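Home Cooking Basics -- Handout 3: Lids and Simmering
Nazma Akanda
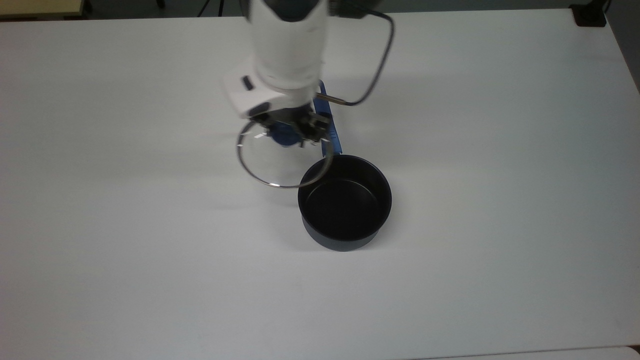
When should the lid go on a pot of rice?
Right after the water comes to a boil and you turn the heat down low.

I love this part of the course! One small habit -- lid on, lid off -- changes a whole dinner. For next time, simmer 700 ml of stock with the lid off for 20 minutes, then measure what's left. Repeat with the lid on and bring both numbers to class.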